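Home > Play Room > Toy Care > Play Kitchen Sets

Sets | Storage | Cleaning | Repairs | Contact

Print this page | E-mail this page

How to Clean and Sort a Play Kitchen Set

By Ching-wen Lai

A play kitchen set needs a proper cleaning every month or so, more often in a classroom. These steps cover hard plastic food, small pots, bowls and a carry basket. They do not cover felt food or anything with a battery in it.

You will need a dishpan, dish soap, a soft sponge, an old toothbrush and two towels. Clear a table before you start. A dark top is good for this job because white dishes and crumbs both show up on it.

Step 1. Empty the cookware first

Pots collect things. Check each one before it goes near the water and take out whatever was left "cooking." The white pot here has a brown egg in it. Tip bowls over and check those too.

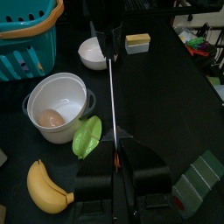 Step 2. Wash the food pieces

Fill the dishpan with warm water and a small squirt of soap. Put in a few pieces at a time. Wipe each piece with the sponge, then use the toothbrush on seams, stems and leaf edges. Do not soak anything hollow. Water gets in through the seam and takes days to come out.

If a piece has crayon on it, rub it with a little baking soda on a damp cloth and rinse. Chi-keung Liu, who looks after the sets at the Trostgate play group, uses a pencil eraser for light marks — it works on smooth plastic only.

Step 3. Wash the pots, bowls and basket

Wipe the inside of each pot, then around the handles where they meet the side. Bowls take a few seconds. For a basket with slots, run the toothbrush along each row from the inside and rinse it under the faucet. If the handle comes off, wash it separately.

Step 4. Dry and sort

Dry everything with a towel and leave it out overnight. Then put like with like before packing. Cookware and bowls go in one group, food in another. On the table below, the banana and the green leaf are out in the open, the egg is still in the pot, and the bowl is next to the sponge. The egg should join the food before anything is put away.
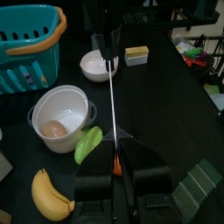 PACKING AND STORAGE

Put the pots at the bottom of the bin and stand the bowls inside them. Food goes in the basket, heavy pieces first. Leave the lid off until Monday if you washed on a weekend — damp plastic smells when it is shut in.

Print this page | E-mail this page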